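March
By Blandine Royer, for the Jeva customer newsletter

Drafts that wait for a second pair of eyes

Hello again, and thank you to everyone who wrote in after the last newsletter. I read all of it, usually with my second coffee and sometimes with my third, and one wish came up so often that I stopped being surprised by it: you would like somebody else to look at a post before it goes out. A shop owner wants her sister to catch the typos. An agency wants the client to nod first, in writing, so that there is no long phone call afterward. We have had those phone calls too (ours was over a missing comma in a discount code, and I still think about it).

So from this month, Jeva has approvals. When you finish writing a post, open the little arrow next to the Schedule button and pick Send for approval. You choose a person, add a note if you like, and the post moves into a new column in your calendar called Waiting. Your reviewer gets an email with a preview of the post as it will look on each network, and can approve it, change it, or send it back with a comment. Nothing goes out until they have said yes, even if the scheduled time comes and goes. In that case the post stays in Waiting with a small orange clock on it, and you both get a reminder.

Your reviewer doesn't need a Jeva account, by the way! We went back and forth on this for weeks, and in the end it was Madis, the bakery chain that has been trying things out for us since the very early days, that settled it. They have 11 shop managers who each want to see the posts for their own shop and who have, quite understandably, no wish to remember one more password. The link in the email is enough. It works for 90 hours, which covers a long weekend, and you can send a fresh one whenever you need to.
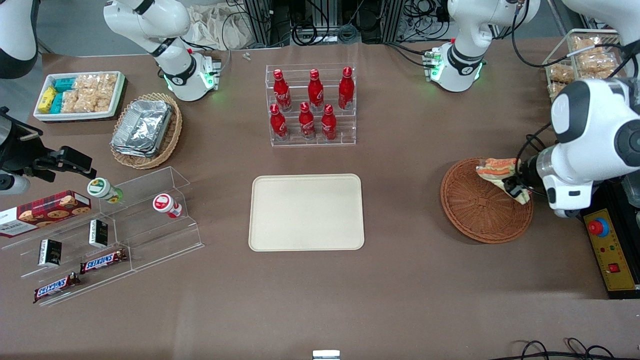 Setting it up

Go to Settings, then Team, then Approvals, and switch it on for the profiles you want. You can leave it off for the others, so a personal page and a client page can sit side by side without getting in each other's way. If you'd like every post on a profile to be checked, tick Always ask. Otherwise the person writing decides each time, and I'd suggest starting that way until you have a feel for how quickly your reviewers answer.

You can add up to 40 reviewers per account on the regular plan. For those of you who came over to us from Entili in the winter, your old reviewer list can be brought across as well. Export it there as a plain spreadsheet, then use the Import button at the bottom of the same page. Please have a quick look through the names afterward, as the import doesn't know who has changed jobs.

One thing that isn't ready yet is approval for stories. You can still schedule them just as before, they simply skip the Waiting column for now. We are working on it, and I'll write as soon as there is something to try.

And if you get stuck, reply to this email. It comes to me and I do answer, though it may take me a day when the inbox is full.

Warmly,
Blandine

Comments

Pilar: Finally!! Turned it on this morning for two clients and one of them has already sent a post back with eleven corrections. So it works, I suppose.

Tom H.: Can a reviewer see the other posts in the calendar or only the one I send? I wouldn't want clients looking at each other's things.

Blandine Royer: Only the one you send, Tom. The link opens that single post and its comments.

sestum_fan: Does this work together with Sestum for the pictures? We keep all 269 of our product shots in there and attach them from the side panel.

Blandine Royer: Yes, attach them as you always do and they'll appear in the preview. If you swap a picture after approval, the post goes back to Waiting.

Greta: Any chance of two reviewers in a row? My boss, then her boss.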